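How to Clear and Reset a Shared Desk

By Mebrat Tekleab

Print this page | E-mail this page

A long desk that several people use fills up a little at a time. Someone unplugs a keyboard and leaves the cable in a heap, someone else puts a phone down next to it, and by Friday there is no clear place to work. Resetting one desk takes me 20 minutes when nothing has to be repaired. Allow more the first time, when you will be finding out which cable belongs to what.

These steps are for a plain desk with cable holes in the top and dividers along the back. They work on a desk with drawers too, but do the drawers on another day.

What you need

A shallow tray or box lid
Two soft cloths, one damp and one dry
A mild all-purpose cleaner
Hook-and-loop cable ties
Masking tape and a pen
A flashlight

Step 1. Take personal things off first

Glasses, phones, keys, earbuds. Put them in the tray and set the tray on a chair or a shelf, well away from the desk. Fold glasses before you move them and lay them with the lenses up. If you don't know who owns something, put a piece of tape on the tray with the desk number and leave it where people will see it. Do not put other people's things in a drawer.

Small bottles go in the tray too. Check that the cap is tight before you lift one that is lying on its side. If it has leaked, wipe the spot now and don't wait for Step 4, and keep the bottle apart from the phones.

Step 2. Sort the loose small parts

There are always a few little round or flat pieces on a desk like this. Some are lids and some are caps for the cable holes. Try each one in a hole before you throw it out. The holes in our desks are 60 mm, and replacement caps from Clolel fit them, but measure yours across the inside edge before ordering. Caps come in more sizes than you would expect, and a cap that is slightly too small will drop straight through onto the floor.

Clips that hold the dividers to the back edge should stay where they are. Press each one with your thumb. If it moves, tighten it before you start pulling on any cables nearby.

Step 3. Deal with the keyboard and the cable

Follow the cable by hand from one end to the other before you unplug anything. If it goes over the back of the desk or behind a divider, use the flashlight and look where it ends up. A pile of loops in the middle of the desk can be one long cable or three short ones – you can't tell until you have the ends.

Once you have an end, do this:

Unplug the cable if it is safe to do so. Ask first if it runs to a computer that is switched on.

Hold the end in one hand and draw the rest out along the desk until there are no loops left. Don't pull a knot tight. Push slack into it and it will open.

Let the cable hang for a moment so the twist comes out.

Coil it in circles the width of a dinner plate. Let it turn the way it wants to. Do not wrap it around your elbow or around the keyboard.

Put one tie on the coil, just tight enough to hold, and label the end with tape.

A cable that stays in use gets routed down through the nearest hole. Leave enough slack on top for the keyboard to reach the front edge of the desk with a few inches to spare. Tie up the extra underneath.

Turn the keyboard upside down and tap the back. Wipe the keys with the dry cloth first, then with a barely damp one.
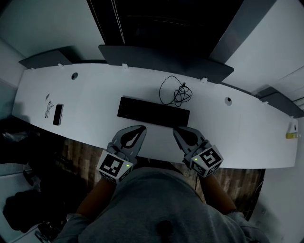
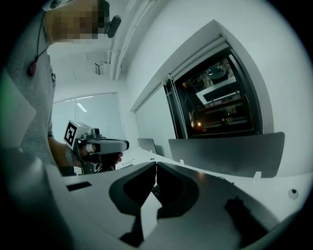 White desk with gray panels at the back.

In the first picture the keyboard is in the center with the tangled cable behind it, and the phone and glasses are over to the left. With a layout like that, start at the left and work across. The cable can wait until the personal things are out of the way.

Step 4. Wipe the top

Spray the cloth, not the desk. Start at the back edge, along the foot of the dividers, and bring the dust forward. Go around the rim of each cable hole with a corner of the cloth. White tops show streaks, so follow with the dry cloth while the surface is still damp.

Pen marks usually come off with a second pass. I have tried a melamine sponge on the stubborn ones and it left a dull patch on one of our desks, so test it under the front edge before using it anywhere you will have to look at it.

Step 5. Dust the dividers

Fabric dividers need a vacuum with the brush head. Hard ones can be wiped. Hold the panel from behind with your free hand while you do this. Check the wall at each end of the desk at the same time, and any vent or slatted cover, which will drop dust on your clean desk if you leave it for later.

Step 6. Put things back

Keyboard first, straight with the front edge and in front of where the chair goes. Then anything else that lives on the desk permanently. Phones and glasses go back to their owners or stay in the tray. If a coiled cable has no job, take it to the cable box and don't leave it on the desk. A neat coil is back in a heap within a week, in my experience.

Push the caps into any holes that have no cable in them. Caps with a slot should have the slot facing the back.

How often

We do the full reset once a month. May is always the worst one here, when people change seats and leave their old cables behind. In between, a quick wipe and a check of the cable holes is enough.

Comments (3)

Kyung-tae Chae
I use bread bag tags to label cable ends and write on them with a marker. They hold up better than masking tape, which goes gummy after a summer.

Nernerum62
Does anyone know how to get a cap out once it's been pushed in too far? Mine is flush with the desk and I can't get a fingernail under it.

Mebrat Tekleab
Push it up from underneath with the handle of a screwdriver. Keep your other hand over the top or you'll be looking for it under the desk.

Contact us | Copyright Koo Workplace Guides | Back to top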